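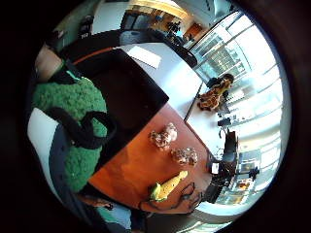 有位读者上周留言说，玉米还是连着叶子放着最好，一剥光就只剩下“吃”这一件事了，摆在桌上看两眼的兴致也没了。我把这句话念给家里人听，大家都点头，于是这一页就从玉米说起吧。

先跟新来的朋友打个招呼。“桌上小景”是Willia生活角里更新得最慢的一个栏目，开到五月，攒下的照片总算过了40张。拍的都是些平常东西：从市场拎回来还没进厨房的，在窗边搁了几天舍不得收的，还有吃饭前顺手推到一边的。没有什么章法，您就当是来串个门，边喝茶边翻翻看。

木桌上的黄玉米
木头桌面是暖暖的橙棕色，玉米斜斜地躺在上面，黄得发亮，绿叶子还留在底下那一头。我一直觉得黄玉米就该配这种颜色的木头，换到旁边的白桌面上也好看，只是显得清冷了些。

两个疙疙瘩瘩的小家伙
挨着两张桌面接缝的地方，米色、粉色、棕色混在一块儿，表面粗粗的，有点像松果，又有点像小石块。我就喜欢这种说不清像什么的东西，跟光溜溜的玉米粒放在一起，粗的更粗，亮的更亮。

一团毛茸茸的绿
左边那一大片绿，看着就暖和，和玉米叶子的绿隔着半张桌子打招呼。春天里早晚还凉，厚实的料子别急着往箱底压，星期天坐在窗边择菜聊天，身上有件软和的，人也坐得住。

窗边的位置
亮堂堂的窗子在右手边排开，白桌面一直往那头伸过去。摆东西我总爱挑靠窗的地方，哪怕桌上还绕着一根黑线没收，光一照过来，也自有一种过日子的样子。

下一辑想拍豆子和干辣椒，已经挑了12样，碗还没配齐。您家桌上要是也有什么舍不得收走的，欢迎在页尾留言，写长写短都行，我们一条一条都会看的。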